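Second session folding shirts for the robots at Ledus, one gripper per hand, and I love it!
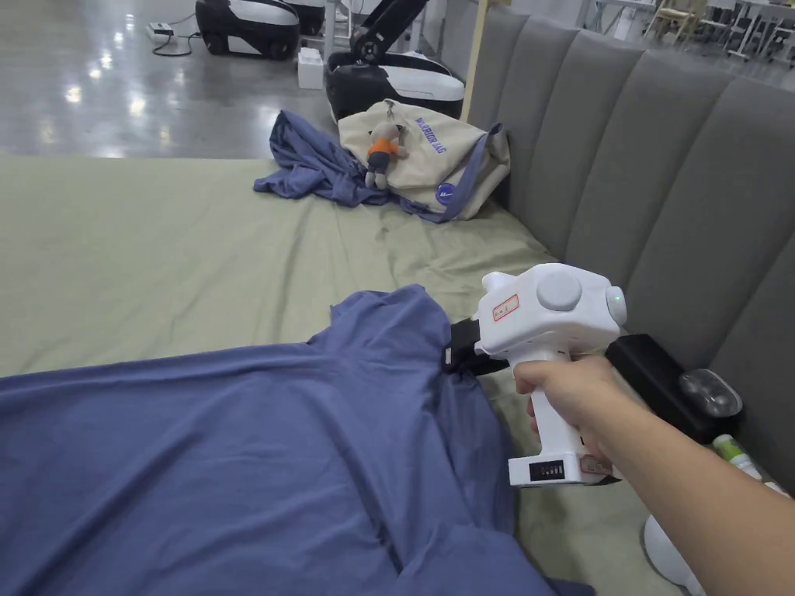

Right gripper closed on blue-gray cloth

Twenty folds is my goal today.

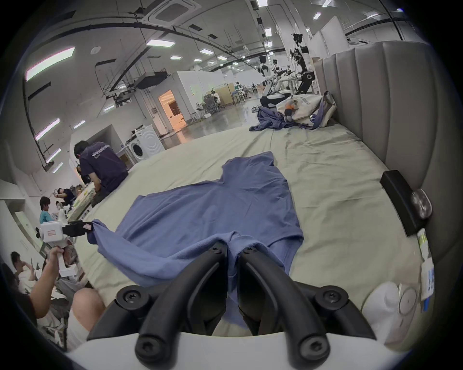
One sleeve, one fold of the shirt

Pinching with the tips only is the trick (it took me almost 303 tries). 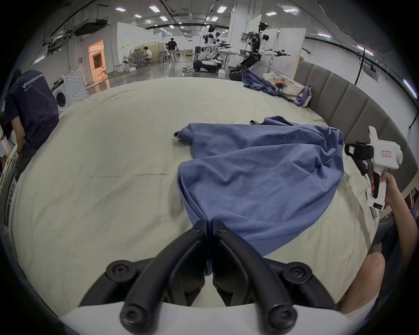 Does slow and tidy teach it better than fast? asks Fitzsimmons.

Slow, I think!
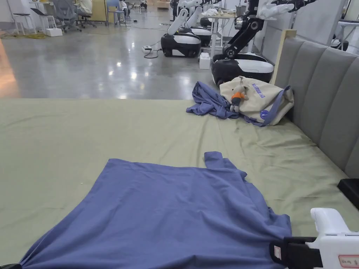 My wrists still rush. So I pick one spot, like the lower right edge there, and grip before moving.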